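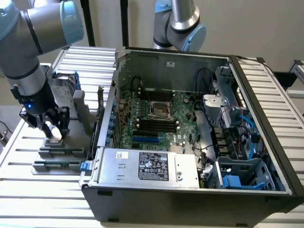

Two green circuit strips, side by side on a gray fixture.

Review: the Gullis refurbished desktop, after six weeks at home
by Rosalba Caruso

My old computer was 11 years old when it stopped to be useful. It did not break. It only became so slow that I used to start it, go to prepare the coffee, and come back before it was ready. I do the accounts for my husband's shop and I scan old family photographs, so I do not need a machine for games, but I need one that opens large pictures without suffering.

I looked first at new computers. The ones I liked cost more than I wanted to spend, and the cheap ones had almost no place for a second drive. Then I read about the Gullis, a used office workstation that the company Diser cleans, repairs and sells again with a guarantee. I paid 1,098 for the version with the larger memory and two drives. This is not a small price for a used thing, I know it well.

Ordering and delivery

The order page is clear, with one exception. The keyboard and the mouse are not included, and this is written only at the bottom, in letters of a lighter color. I had mine from before, but a person who buys the first computer could be disappointed.

The box was heavy. Two thick pieces of foam held the computer and it arrived without damage. Inside there was also a power cable, a paper with the guarantee and a list of tests signed by hand. I appreciated the signature. The list says which parts are new and which ones are used. In my case the drives were new and the processor was used, and for me this is the correct division.
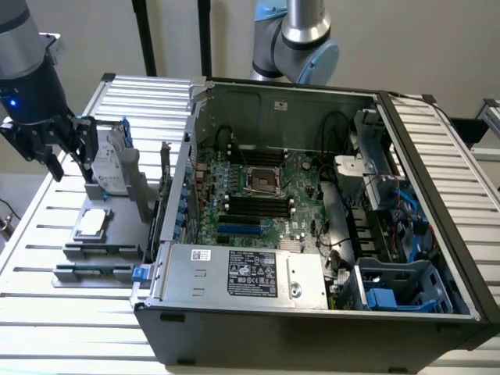
Open tower on its side, with the processor socket still empty.

How it looks and how it sounds

It is big. I must say this first to anybody who has a small desk. Mine stands on the floor, on a low shelf, so that it does not take all the dust. On one side there was a scratch as long as my finger. Diser sells it as "very good" condition and I would say "good."

The noise is low when I write or do the accounts. When I scan many photographs together, the fan becomes faster and I hear it from the next room, but it is an even sound and I got used to it. My son says it sounds like a refrigerator. He is right, but the refrigerator does not bother me either.

Daily use

From the button to the desktop I wait less time than I need to sit down and find my glasses. The accounts program opens immediately. The photographs are the real test, and here I am very satisfied. I can have 14 large scans open together and move from one to another without waiting. On the old computer I opened two and prayed.

The USB ports on the front are a little tight. To take out a memory stick I have to hold the computer with the other hand. There is no reader for camera cards, so I bought a small external one. And the blue light of the power button is too strong for a bedroom. I covered it with a piece of paper tape.
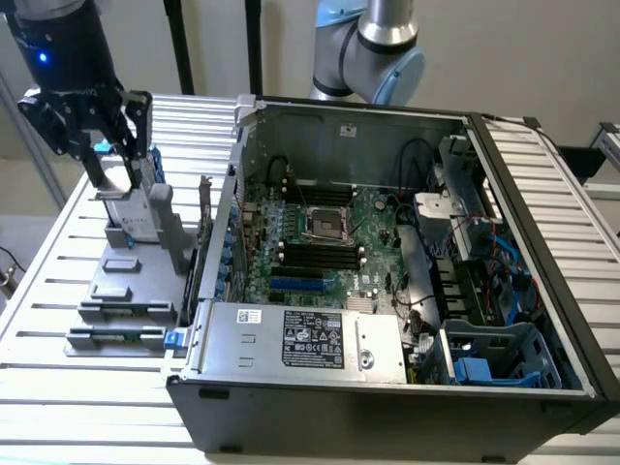 I also wanted to know how difficult it would be to add something later. The side panel of the Gullis opens with a handle, without screws, and the instructions have good drawings. I am not a technical person and I managed to look inside and close it again without fear. The space for another drive is there, but the carrier for it must be bought separately, and Diser does not always have it. I wrote to them in December and the answer was to try again in the new year.

The customer service is polite and slow. I wrote twice. Both times the answer was complete and correct, and both times I had already found the solution alone.

You can send the computer back in 30 days, but you pay the transport. With a box of this weight, please calculate this before you order. 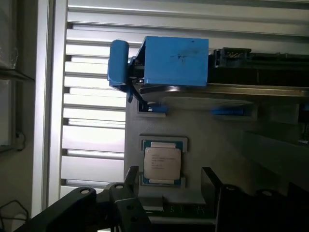
Edero, January 28, 2025

A small addition to my review. The carrier is available again. I ordered it and it came in a small envelope, with no instructions. It is the right one, and the extra drive now keeps a second copy of the photographs. I needed some patience to understand which side goes up.

In the meantime the computer stopped one time in the middle of an update, with a black screen. I turned it off and on again and the update finished. It did not happen anymore. I write it here for completeness and I do not change my opinion.

My vote is four out of five. I remove one point for the carrier, the scratch and the keyboard written in pale letters. I would buy it again, and I have already suggested it to my sister, who has a bigger desk than me.

Comments (4)

Dario Tedesco
Thank you for the detail about the front ports. Mine are tight too, I thought I had received a bad one.

Olga Iturra
Did you look at the Prendergast? Same kind of office tower, smaller case. I have it at work and it is quieter, but there is room for one drive only.

Rosalba Caruso
Olga, I looked at it, but I wanted two drives from the beginning. For my sister it could be interesting.

Achilleas Stergiou
Does it have a normal video connector for an old monitor, or do I need an adapter?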